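Guesthouse in Relholm or Gravudstead for a walking week in April?
Posted in Small Hotels and B&Bs

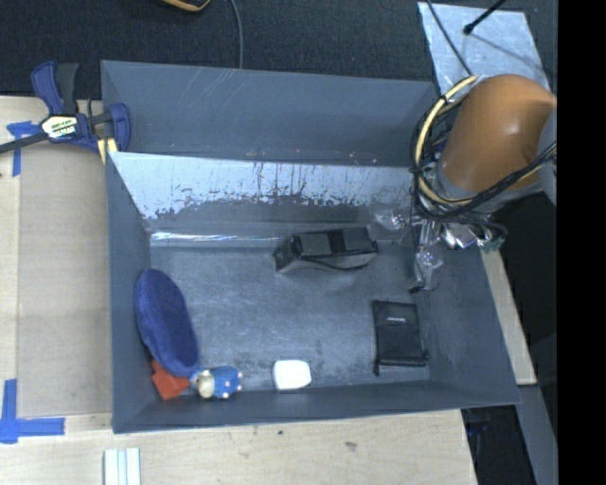

Room choice and the walk to the station

My wife and I have 2 places pencilled in and have to choose by the end of the month. One is the Hrubý guesthouse in Relholm, the other is a B&B on the hill at Gravudstead. We won't have a car. The Relholm one is 610 for the week with breakfast. Gravudstead is cheaper but wants a deposit now. Is the hill a problem with cases, and does either of them do an early breakfast? Our train home leaves at 7.40.
Oľga Slanina

Vratislav Bartoš
I stayed at the Hrubý last spring. Breakfast starts at 8, but if you tell them the night before they leave bread, cheese and a flask outside your door. The station is 20 minutes on foot, flat all the way. Ask for a room at the back, as the front ones face the bus stop and the first bus is at 5.50. The stairs are steep and there is no lift. They take cards now.
Gravudstead I only know from walking through. The road up is cobbled and I wouldn't want to pull a case up it.

drernadau_walker
gravudstead is nicer, better views. get a taxi up

marl_hatch
Check what the deposit covers before you send it. Ours wasn't refundable inside a month and we lost it when my mother was ill. The week came to 1,170 for two rooms, dinners included, and the dinners were good. The owner will fetch luggage from the station if you ring before noon, so the hill needn't decide it. No early breakfast when we were there, and the bakery in the square was still shut when we left for our train.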